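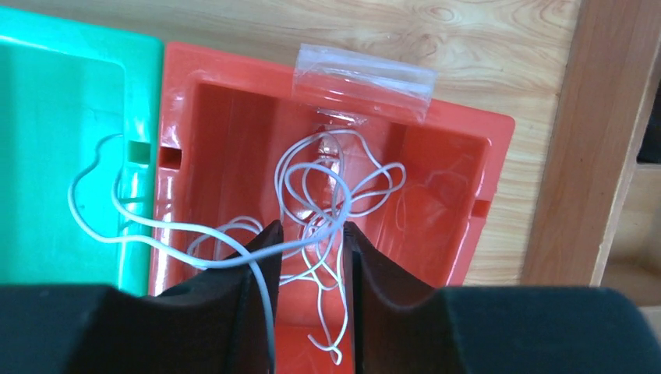
3.2 How people sort the things they can't throw away

Figure 2. Two plastic boxes, one orange-red and one turquoise-green, on a light wooden surface.

I went into the second round of home visits thinking I would be writing about clutter. By the end of the first month I had mostly given up on the word. The people I talked to in Skudcombe and Dovholm almost never used it, and when I did they tended to look over my shoulder to see what I was being rude about. What they talked about was "the bits" - spare keys, dead batteries, half a pack of picture hooks, the charger for a phone that went to a cousin years ago.

We visited 322 households between the two towns, and I did a little over half of those myself (Bujar Kovačević did the rest, and his notes are much neater than mine). Each visit had the same loose shape. We asked to be shown where the bits lived, then we asked for the story of one thing in there, and then we mostly kept quiet and let people dig. I had planned on about 8 minutes for the digging. That was silly of me! Once somebody has found a grandmother's thimble you are there until lunch.

The first thing I want to report is how strongly people felt about the container itself. I had expected drawers, and there were plenty of drawers, but a lot of our households had moved to open boxes or tubs of some kind, and they had opinions about them. Stanisława Sikora told me she would never keep bits in anything with a lid, "because a lid is where things go to be forgotten." Her neighbor felt just the opposite and was a bit sharp with me for asking. Color came up far more than I thought it would. Bright plastic like the boxes in Figure 2 was a favorite with parents, who said a kid can be told "put it in the orange one" from across the room and no one has to get up. Older couples living alone cared less about color and more about whether the thing would fit on the shelf by the door.

The second thing is that sorting rules were almost always private. In four of the homes, two adults sharing one box gave us rules that flatly contradicted each other, and in each case both of them thought the other one agreed. Dariusz Szczepańska explained that everything on the left was waiting to be fixed. His wife, ten feet away, was telling Bujar that the left was for things to give back to people. I still don't know whose tape measure it was.

Earlier work in our group (see Section 2) treated this kind of storage as a failure to decide, and I used to like that idea. I like it less now. Most people could tell us quickly what a thing was and what would have to happen before it could leave the house. The decision had been made, and the item was waiting on something else - a visit, a phone call, a free afternoon in March when the shed could be opened up. Coralie Nepia called her collection "the waiting room," and I have borrowed that name for the rest of the paper with her permission.

There are limits here that I should own up to. Skudcombe has a lot of rented houses with small kitchens, and Dovholm doesn't, so I would be careful about reading much into the differences between the two. We also never went back to see whether anything had left the waiting room. Genowefa Szulc, who read a draft of this section, thinks a return visit would have taught us more than all the interviews put together, and she may well be right. I take up her point again in Section 5, along with the question of what happens to the bits when a household moves.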